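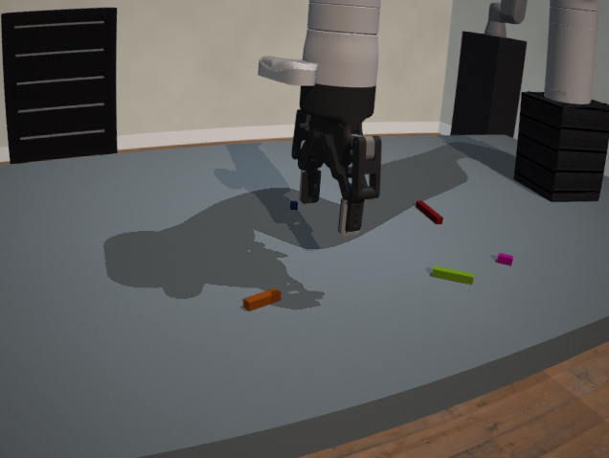
The Long Life of a Shop Counter

Pin-yu Fang opens the hardware store in Tivley at seven, six days a week, and stands behind a counter that is older than the building. It came from a dry goods store on Tsao Street that closed after a flood. Four men carried it up the hill, and it has one short leg to prove it.

The counter is 164 inches long. Fang sells screws by the piece from it, cuts keys at one end and keeps the order book at the other. Customers lean on the middle section, where the varnish has worn away.

Counters like this used to be the whole store. Until self-service spread, goods stayed on shelves at the back, and a clerk fetched what you asked for. You didn't pick up a can of paint and think it over. You asked, and the clerk brought two.

Open shelves changed that. A store could sell more with fewer clerks, and the counter shrank to a place to pay. Most of the old ones were cut down, sold for kitchens or burned.

Fang tried open shelves for a while, after her uncle retired. Sales of small parts fell. People would look at 70 kinds of washer, take the wrong one and come back annoyed, or buy them somewhere else. She moved the washers behind the counter again.

"They bring me the broken piece," she says. "I find the one that fits. It takes a minute."

The drawers behind her hold 2415 different items, by her last stock list. The labels are in three people's handwriting. Drawer 59 sticks in wet weather and is used for string.

Not everyone likes the arrangement. On Saturday mornings the line reaches the door, and some people give up and drive to the big store in Cisgate, which has parking and stays open until nine. Fang has added a second clerk for Saturdays and keeps batteries, tape and light bulbs out front where people can help themselves.

The short leg still rests on a folded piece of roofing felt. Fang changes it every January, when the store closes for two days and the floor gets waxed.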